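## 4. Setting the alarm limits (Stavau 494 controller)

Rev. Feb 21, 2019. Applies to panel-mount and wall-mount units. Battery version = see the Clellis sheet instead.
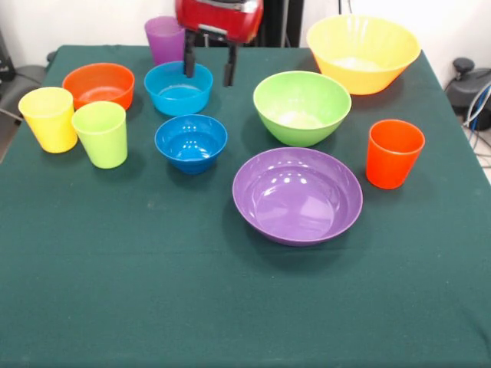

Before you start: probe wired, cover back on, power on. If the display still shows dashes, go back to section 3. Don't set limits with dashes showing, they won't save.

1. Hold SET until the top line blinks. Let go.
2. Press the down key to get to AL.H (high alarm). Press SET.
3. Use up/down to pick the value. Holding the key speeds it up.
4. Press SET again. Display goes back to AL.H.
5. Down key once more for AL.L (low alarm). Same thing.
6. Set the delay, menu item DLY. Value is in seconds. Factory setting is 2, fine for air, too short for most liquid tanks.
7. Leave the keys alone untill the menu closes by itself. Values are stored at that point, not before.

**Note:** AL.L has to be lower than AL.H. Unit won't warn you, it just drops the second value and keeps the old one. Check both after closing the menu.

**Note:** Units bought with the Kakakhel relay board have an extra item, RL. Leave on 1 unless the siren is wired to the second relay.

### 4.1 Cable length and resistance

Long probe cables shift the reading. Two-wire probes only. For the Rorkari probe, pick the resistance range in menu item RNG:

- up to 2,000 ohms: RNG 1
- up to 3,000 ohms: RNG 2
- over that: not supported, use a transmitter

Change RNG first, then redo steps 1 to 7. Changing the range wipes both limits.

**CAUTION:** Turn off power at the breaker before touching the relay terminals. The front keys do not disconnect anything. Terminals 5 and 6 stay live even with the display dark.

**CAUTION:** Do not use the alarm relay as the only cutoff for a heater. Fit a seperate over-temperature switch.

### 4.2 Testing

Set AL.H a few degrees under the current reading. Wait out the delay. Relay clicks, display flashes HI. Any key stops the flashing, relay stays on until the reading drops back. Put AL.H back to your real value.

No click? Check DLY first, then the jumper (section 7).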